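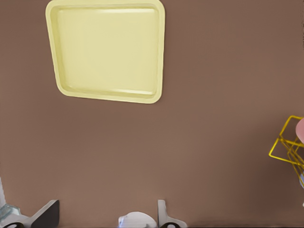
Una bandeja cuadrada de color amarillo pálido sobre una superficie marrón.

La red de comedores escolares de Tostska amplía el servicio de desayuno a 15 centros

La Mancomunidad de Tostska extenderá en agosto el servicio de desayuno a 15 centros de educación infantil y primaria de la comarca, según el acuerdo aprobado por el pleno de la entidad. Hasta ahora la prestación se ofrecía en 8 escuelas, todas ellas situadas en el núcleo urbano. Con la ampliación se incorporan los centros rurales del valle y los dos colegios del barrio de Pokby, cuyas familias habían solicitado la medida en reiteradas ocasiones.

El servicio funcionará entre las 7.30 y las 8.45 horas, con anterioridad al inicio de la jornada lectiva, y estará atendido por personal de cocina y monitores contratados por la empresa adjudicataria, Fera. La presidenta de la Mancomunidad, Josiane Bailly, señaló durante la presentación del programa que la conciliación de los horarios laborales y escolares constituye «una de las demandas más constantes» de los hogares de la comarca, en particular de aquellos cuyos progenitores trabajan por turnos en el polígono industrial de Toft.

El menú se ha elaborado bajo la supervisión de la dietista Annick Gaillard e incluye una ración de lácteo o bebida vegetal, pan o cereales sin azúcares añadidos y fruta de temporada. Los centros dispondrán de alternativas para el alumnado con alergias o intolerancias, previa presentación del informe médico correspondiente en la secretaría del colegio. La bollería industrial queda excluida de la oferta, al igual que los zumos envasados, que se servían todavía en algunas escuelas – una práctica que la normativa interna de comedores permitía de forma transitoria y que deja de estar vigente con el nuevo reglamento.

En lo relativo a la financiación, la Mancomunidad asumirá el coste íntegro del personal y la mitad del coste de los alimentos. La parte restante se cubrirá mediante una cuota familiar, de la que quedarán exentos los hogares perceptores de ayudas sociales y las familias de acogida. Las familias numerosas abonarán una cuota reducida. Las personas interesadas podrán solicitar plaza para todo el curso o para días sueltos; en este último caso, la petición deberá comunicarse al centro antes de las 14.00 horas del día lectivo anterior.

La ampliación ha requerido obras de adaptación en varios edificios. En la escuela de Toft se ha habilitado como comedor la antigua sala de usos múltiples, y en uno de los colegios de Pokby se ha renovado la instalación eléctrica de la cocina. Los tres centros de menor tamaño, que carecen de cocina propia, recibirán los alimentos desde la cocina central de Tostska. La responsable del área de Educación, Ludivine Brunet, indicó que los trabajos se encuentran en su fase final y que las inspecciones sanitarias pendientes se realizarán antes de la apertura del curso.

El acuerdo salió adelante con el respaldo de la mayoría de los grupos representados en el pleno. La portavoz de la oposición, Perrine Pichon, cuya formación optó por la abstención, manifestó su conformidad con los objetivos del programa, si bien reclamó mayor detalle sobre las condiciones laborales de los monitores y sobre el transporte escolar. A su juicio, los autobuses que prestan servicio en el valle deberían adelantar su horario, dado que el primer recorrido llega a varias escuelas cuando el desayuno ya ha concluido. El equipo de gobierno se comprometió a trasladar la cuestión a la empresa concesionaria del transporte.

Por su parte, la federación comarcal de asociaciones de familias valoró favorablemente la decisión. Su presidenta, Clémence Arnaud, solicitó que los menús se publiquen con antelación mensual y que se establezca un cauce para remitir observaciones sobre la calidad del servicio. Ambas peticiones figuran en el texto aprobado.

El plazo ordinario de inscripción permanecerá abierto hasta el día 31 del mes en curso. Las solicitudes podrán presentarse en la secretaría de cada centro o en el registro de la Mancomunidad, en horario de mañana. Las recibidas fuera de plazo se atenderán por orden de entrada, siempre que existan plazas disponibles.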